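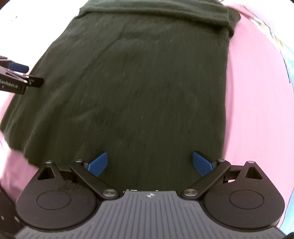 **17/09/2025, taller de tintes, Parkthorpe**

Segunda tanda de lavados con el detergente Rultia sobre tejido teñido. Punto de canalé, verde oscuro, cortado del lote que mandó Zhong en mayo.

- Peso seco total: 411 g
- Baño: 300 ml de concentrado por carga, agua blanda
- Ciclos: 5, sin suavizante
- Secado en plano, a la sombra

El primer baño salió bastante cargado de color, el segundo mucho menos. A partir del tercero ya no distingo nada a simple vista, habría que pasarlo por el espectrofotómetro. Junhao tiene la cubeta pequeña, se la pido mañana.

Encogimiento a lo largo sí, a lo ancho casi nada. Las marcas de hilo blanco se soltaron en dos muestras y esas medidas no valen. Para la próxima, coser doble.

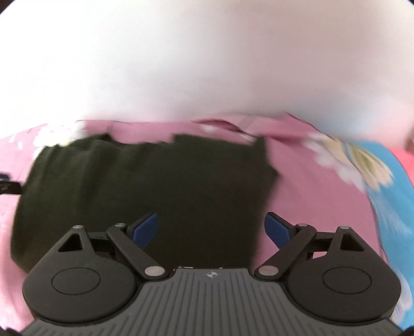 Sobre el testigo de algodón: Emlyn Harries propone cambiarlo por multifibra. Estoy de acuerdo, pero entonces no podremos comparar con la tanda de mayo, que se hizo toda con algodón. De momento, los dos testigos en paralelo hasta acabar el lote.

El contador de la lavadora Skundus marca 3.063 y la goma de la puerta vuelve a perder. Puse un trapo debajo. Avisar a mantenimiento.

Pendiente:

- [ ] Repetir las dos muestras sin marcas
- [ ] Pedir más Rultia, queda media garrafa
- [ ] Pasar las medidas de encogimiento a la hoja común
- [ ] Preguntar a Zhong si el fijador era el mismo en todo el lote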